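ok quitting energy drinks, week 2. thread bc people keep asking

was at 4 a day by September. FOUR. Renzo Carbone did the math on the back of a receipt and I was spending almost 40 bucks a week at the Overgaard gas station

first three days = headache behind the eyes, mean to everyone, fell asleep Sunday at 10 in the morning with my shoes on

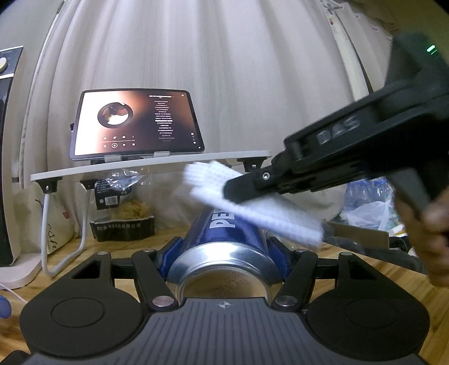
blue and silver can, my whole personality for a while

what helped: water with lime, walking to the Trodik stop instead of driving, not keeping cash in the car

what didnt: decaf. tea. Brahim Ait Ali telling me to "just sleep more"

also started reading labels. which, wow. I never looked at the sugar once in all those years, just popped it and drank

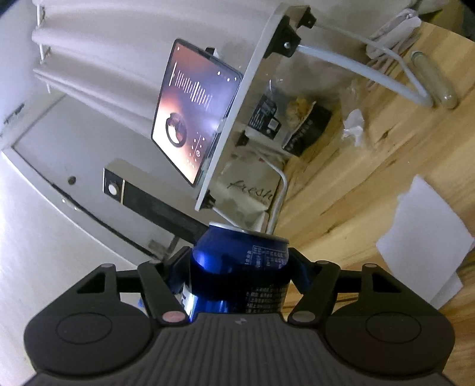
tiny print on this one, in Chinese

still want one every day at 3. goes away if I get up and do somthing, dishes, whatever

not doing a 100 day challenge, dont ask. just seeing how the month goes

anyone else do this and get weird dreams?? mine are all about parking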